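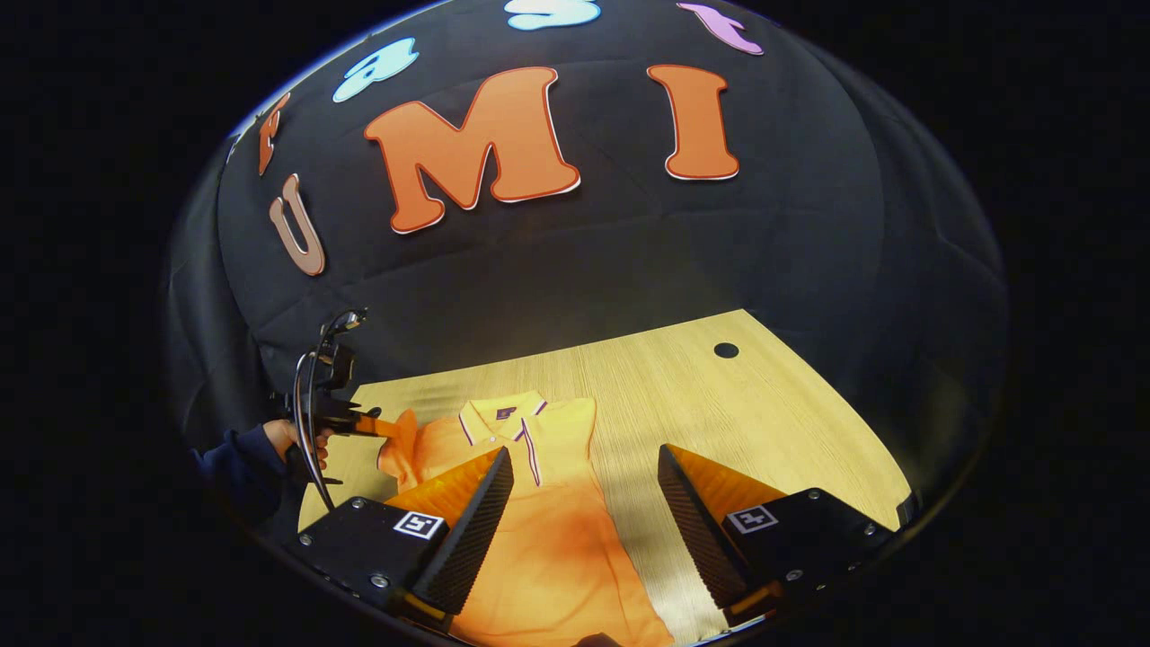 Re: [jarnport-gardens] Tomato seedlings, too early?

On April 27, 2023, a list member wrote:
> Mine are a foot tall and flopping over. Is it safe to put
> them out at the Closarbridge plots yet, or do I wait?

I'd wait another week if you can stand it! I put mine out early last spring and lost the whole row to one cold night (still sore about that). Set them outside for an hour or two in the afternoon, then bring them back in. And when you do plant, bury the stems deep, right up to the top leaves. They love it.

I'm in plot 99 if you want spare stakes.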